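From: Skala data list
Subject: Re: [skala-demos] How are people splitting up the fridge task?
Date: December 2021

Hi all,

Great question, and I'm glad it came up on the list, where the folks at Jisis can see it too. I've been collecting with the hand-held grippers at the Lauritsen site since July and I have opinions! Replies are in between the quoted parts.

> We're about to start on the small fridge task and want to do it the
> same way you do, so the two sets can be pooled. Do you record one long
> take with everything in it (open the door, load, close the door) or
> cut it up into short ones? We tried both last week and the long ones
> look nicer but we throw a lot of them away.

We went through exactly the same thing. Our first batch was all long takes, 36 of them, and we kept 19. Nearly every loss was one bad moment in an otherwise lovely recording: a marker cube turned away for too long, a finger slipping off a cap, somebody stopping to think with both hands in the air. It hurts to toss a whole minute for that.

So now we do short ones as the main diet. One object, one move, start with the grippers over the desk and end with them over the desk. Then on top of that we record a smaller number of long takes, on purpose, when the person is warmed up and has already done the short version a bunch of times. The long ones are worth having. The first policy we trained only on short pieces was good at each piece and hopeless at the joins. It would put a drink on the shelf and then hover there like it had forgotten why it came into the room.

For the current set the target is 70 short and 9 long per object. If you can match that ratio, pooling will be painless.

> Second thing. Does it matter how the bottle starts out? We've been
> standing it up in the same spot every time because it's quick to reset.

Yes, yes, yes, it matters so much! Please move it. This was the biggest single improvement we got, and it cost us nothing but a bit of patience at reset. Stand it up, lay it down, cap toward you, cap toward the fridge, near the edge, way over on the left. Lying down is my favorite because people come up with such different ways of dealing with it. Some grab it around the middle and turn the wrist, some pinch near the cap, some use the second gripper to steady it. All of that is good material. Keep the clumsy ones too, as long as the bottle gets where it's going.

Clear plastic is harder than anything else we've used, by the way. The cameras see the desk right through it, so the cap and the label area end up doing most of the work. Don't swap it out for something easier. If the system can learn the clear bottle, the cans and the dark sodas come almost for free.

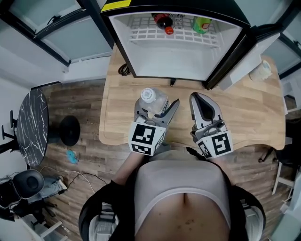 I'd also leave the door open for the first block of short takes. Door handling is a whole skill of its own with these grippers (two pointed fingers and a door seal are not natural friends) and you don't want a new person fighting it while they're still learning how far the fingers reach. Get the placing smooth first. Then add opening, then closing, then the long takes with all of it.

> Third, should we clear the shelf between takes?

We don't, or at least not every time. An empty shelf is the easy case and a real fridge has stuff in it. We'll leave a couple of drinks standing on the wire shelf and shuffle them around every so often, so the free space isn't always in the same place. Two things to look out for:

Wire shelves tip things. If a bottle lands with its base across a gap it can lean, and then the gripper catches it on the way out. We count that as a failed take, tag it "lean" and keep the file. I have a hunch those will be useful later for teaching recovery, though I can't prove it yet.

And watch the cubes when you reach in. The marker cube sits on top of the gripper body and it's wider than you think, so it can knock the neighbor over or get hidden by the edge of the door. Come in a little lower than feels natural.

> Last one: do you tidy the room? Ours is a bit of a mess, chairs and
> cables everywhere.

Leave it! Well, keep the floor safe where people step, obviously, and tape down anything you could trip on. But don't go making it into a white box for us. The head view takes in a lot of floor whenever you look down at the desk, and if every recording has the same clean floor then that's what the model gets used to. We move the desk and the chairs between blocks and don't fuss over what's lying around. Please also keep the desk itself from being too bare. A roll of something or a coil of cable off to the side is fine, and the system should learn to leave it alone.

A few smaller notes while I'm at it, in no particular order.

Strap first, grippers second. Getting the shoulder strap snug once you're already holding a gripper in each hand is a comedy routine, and if it's loose the view swings every time you lean.

Check both cubes in the preview before every block. I've recorded a full block with one of them rotated by a quarter turn after a battery change, and the Prunance alignment script swallowed it without a word. The tracks looked fine until I plotted left and right together and saw one hand pouring itself sideways through the desk. There's a check for it in the script now, but you need the newest copy from the shared folder.

Move at the speed you'd use at home. New people tend to go in slow motion, I guess because they feel they're being watched, and the slow takes train a slow robot. We do a few throwaway takes at the start where the only instruction is to put the drinks away as if you were thirsty and annoyed. It works wonders.

Swap people often. Height changes everything about the head view, and so does which hand you favor. If you have a left-handed person over there I will be very happy to see their files.

I'll put our reset sheet in the shared folder tonight so you can copy it. It's just a list of starting poses with a box to tick, and you're welcome to add your own at the bottom. If you try something with the door that works better than what we do, please write it up for the list. I'm still not satisfied with our closing motion, it's more of a shove.

So happy to have a second site on this one!

Best from the Lauritsen end

--
skala-demos mailing list
To unsubscribe, send a blank message with "unsubscribe" in the subject line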